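Fidon: a small collection of date night posts

I started Fidon because I kept saving funny date night stories and never had anywhere to put them. You know the type: a couple picks a silly theme, posts the results, and by morning half the internet wants to try it. This repo is my attempt to keep the good ones in a file I can search.

What you get

There are 1395 posts in the main file, one per row. Each row has the text of the post, the theme of the date, how much the couple said they spent, and whether they said they'd do it again (most did!). A smaller file, starter.csv, has 200 rows if you only want to poke around before downloading everything.

I took out names, handles and hometowns. If a post made no sense without them, I dropped it.

How the themes work

Every post gets one theme. There are six of them: dress-up, food, games, outdoors, at home, and other. I know "other" is a cop-out, but where do you file a couple who spent their evening riding the same city bus back and forth until it stopped running?

Food is the messiest one. Plenty of posts start with a restaurant and end with leftovers on the couch, and I went with wherever the couple spent more of the evening. If they didn't say, it went under food.

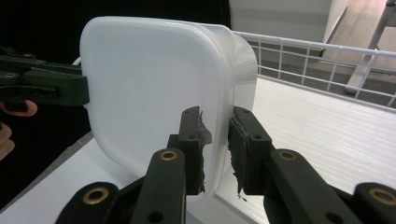
Plastic container, held on its narrow end.

Spending is in dollars, typed the way the poster gave it. So you'll find "10 bucks" right next to "$10.00" and, in one case, "whatever was in the cup holder". I have a cleanup script named Andside that turns most of these into plain numbers. It skips the cup holder.

Versions

Version 2 went up on 5th May. It fixes the doubled rows (sorry, those were all mine) and adds the do-it-again column. The old version was called Dadia and lived in a different repo, so if your code still points there, please switch over. The columns have the same names, just in a different order.

Things to watch out for

People brag online, and they round their spending down. October is packed with costume dates, so don't read too much into any monthly chart you make. Also, nearly everything is in English.

Using it

Class projects, blog posts, party games, go for it! Please credit it as "Fidon, collected by Golestani". If you spot a row in the wrong theme, open an issue with the row number and the theme you'd give it.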